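When the grip wouldn't let go: a fault at Gremero
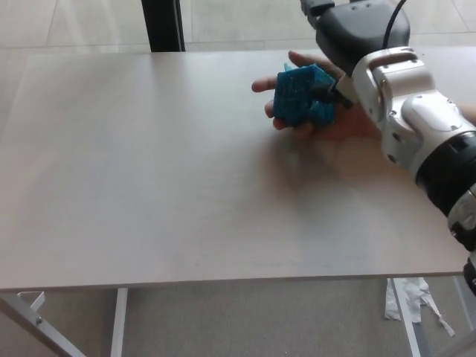 The handover is the bit people worry about least, says the technician who runs the bench at Gremero. Soft block, open hand, slow arm. "You're waiting for something to go wrong with the big moves. Then it's the fingers."

What went wrong, back in May, was a release that didn't release. The arm had brought a sponge to a tester's palm, the program said open, and the gripper stayed shut. Then it squeezed a bit more. "Not painful. She said it was like a firm handshake. But it wasn't meant to be doing it, and it went on for 4 seconds."

Somebody hit the stop. That froze the arm, as it should, and also froze the grip, which is where the arguing started. The tester slid her hand out from under the foam. With a mug she could of been stuck there, he says.

The cause took longer. Logs first – nothing. The force reading looked fine right up to the fault, then sat on one value for 200 milliseconds and never caught up. A loose connector was blamed, swapped, and the thing happened again at run 1655. "So that was a bad afternoon."

In the end it was the controller software, supplied by Narnov. A late reading was being treated as a good one. The gripper thought it had lost the sponge and closed to find it. Narnov sent a patch, the bench at Orov tried it first, and Gremero put it on three days later.

Has it come back? "No. Doesn't mean I've stopped looking."

The stop button now cuts power to the fingers so they can be pulled apart by hand. There is a lower force limit aswell, and hard objects are off the list untill the next review. He'd like a second sensor – budget hasn't been agreed.

And the tester? Back on handovers the same week. "She keeps her thumb out of the way now. I do too."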